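Workshop notebook, December
Clidov annual report companion, kiosk build

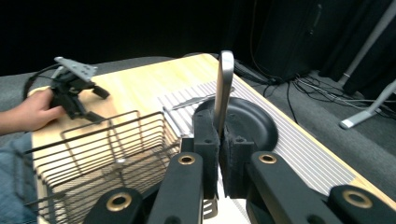

Photo: Lacey Mottram / Tralport workshop

Second full build of the companion went onto the test kiosk at 4:15. It loads in 28 seconds from cold, down from 60. Most of the gain came from pulling the chairman's video out of the opening menu. It now plays only if you pick it.

Imogen Horrocks sent the final financial tables. Page 14 has one footnote that does not match the printed report. Left it as is and flagged it in the change list. Need an answer from Clidov before we lock text.

Client interviews: four are cut and captioned. The Rizk one still has the old logo in the end title. Lacey has the new artwork and will swap it.

Search index rebuilt, 974 entries. "Dividend" goes to the right page now. "Sivside" still brings up the map instead of the plant tour. I think the tag is on the parent folder, check there first.

Print run for the sleeve is 3000. Proof is on the shelf by the door. The blue is darker than on screen but Imogen is fine with it.

To do:
- captions on the plant tour
- back button on the share price chart, sticks after two clicks
- ask Rizk for written approval of their interview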